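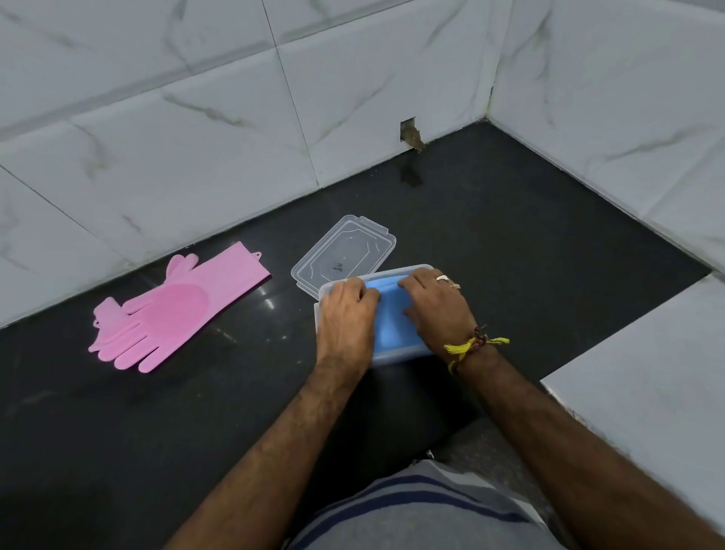 Vamville council, District 2: is the Arboleda petition drive for real?

tarigan_row
Jairo Arboleda's people say they turned in 2,665 signatures to get him on the ballot for the District 2 seat. I'm not buying it, or at least I'm not buying it yet. The man announced in October and I have met exactly one person who was asked to sign. The woman who came to my door kept her sheets in one of those translucent plastic food containers with a lid, same as the one up top with the blue thing folded into it, and she couldn't tell me whether I had to be registered in the district or just live in the city. If that's how the rest of them were trained, a good chunk of those names are going to get tossed. Has anyone here seen the filing?

mudlark_dunis
The clerk's office will let you look at it. You have to go in person and they close the window for lunch. I went through maybe a third of the pages before I had to get back to work. Lots of Dunis Street addresses, lots of apartments in the Tarigan buildings. It looked normal to me. Some bad handwriting.

tarigan_row
"Looked normal" isn't the same as checked against the voter rolls. Did you see who witnessed the sheets?

mudlark_dunis
A few names over and over. Waqas Virk signed as witness on a big stack. He's been doing petitions in this town forever so I don't read much into it.

halfpast_nine
Virk worked for Aileen Ocampo's last campaign, and she holds the seat. So now he's carrying paper for the guy running against her? Somebody explain that one to me.

old_ferry_rd
People get paid per day to carry petitions. He carried for Ocampo, he carried for the school bond, he'd carry for you if the check cleared. You're making a plot out of a job.

halfpast_nine
Or she wants a weak opponent on the ballot so Khairul Yusof has to split the anti-Ocampo vote with him. That's been done here before and you know it.

old_ferry_rd
I know it's been alleged here before. By you, mostly.

kestrel44
Long time reader, I live over by the Hamomon lot. What's the number they need? I've heard 100 and I've heard 3,000, which can't both be right.

mudlark_dunis
Both numbers are floating around because the mayor's race and the council seats have different rules. Council is 100 valid. The 3,000 was the goal on Arboleda's own flyer. So he missed his goal and cleared the requirement many times over, assuming even a small part of them hold up.

tarigan_row
Then why collect so many? If all you need is 100, you get 250 and go home. A pile that size is a press release. It's meant to make Yusof's people think he has an organization.

kestrel44
Maybe he does have one? I'd never heard of Yusof until this thread, for what it's worth.

tarigan_row
Yusof sat on the zoning board for years. He voted against the Hamomon rezoning, so if you live by the lot you might want to look him up.

afiq_jugah
Using my real name here like always. I signed Arboleda's petition and I'm probably not voting for him. I think people should have a choice. The kid who asked me was polite and knew the rules just fine, so your experience at the door wasn't mine. I also asked him what Arboleda would do about the bus cuts and got nothing, and I got nothing from the website either. That bothers me a lot more than who witnessed what.

halfpast_nine
So you signed for a candidate with no position on the one thing your block complains about.

afiq_jugah
Yes. Signing isn't an endorsement. It says so at the top of the sheet.

old_ferry_rd
Afiq is right. And Ocampo has had a full term to fix the buses, so let's not act like the newcomer is the one who owes an answer.

tarigan_row
They both owe one. There's a forum at the library on Sunday and all three say they'll be there. I'll believe it when I see three people in three chairs. Ocampo skipped the last one with a scheduling conflict she announced that same morning.

mudlark_dunis
I can go back to the clerk's before then and write down the witness names with page counts, if that would settle anything.

halfpast_nine
It won't, but do it anyway. Get the dates on the sheets too.

kestrel44
Does anyone know what time the library thing starts? The town calendar just says evening.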